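Workshop notebook, cleaning trials
23 Oct 2021 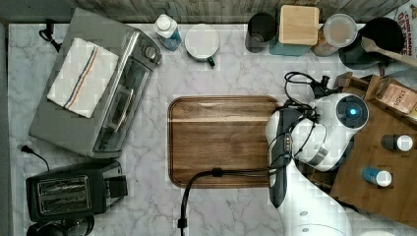

Photo: Nechyporuk workshop

Carpet stain trials, second round. I continue from the May notes, where we stopped at the wool samples.

Took 14 pieces of the beige loop carpet from the Utura offcuts. Each piece got 50 ml of black tea with milk and stayed overnight on the rack. In the morning I vacuumed them and divided them in two groups.

First group: Zukport powder, mixed by the label, sprayed and left for eight minutes, then extraction with warm water, four passes. The tea color went away well, but the edges stay a little yellow. I think it is the milk. In May we saw the same with cream and did not write it down properly.

Second group: enzyme liquid first, then Zukport weaker, half of the dose. Edges are cleaner. The pile feels sticky when I press it with a white cloth, so the rinse was too short. Repeat with more passes.

The small extractor loses suction again after the tank is half full. I changed the seal of the lid, no difference. Please check the float before you take it to a client.

Dastomura job: they ask if we can do the stair runner and the two armchairs in one visit. I would say yes for the runner. For the armchairs I want first to test the color on the back side, the fabric label is missing and the red looks to me like it can bleed.

To buy: white cloths, pH strips, one more spray head (the long one leaks).

Samples are drying on the upper rack, do not move them.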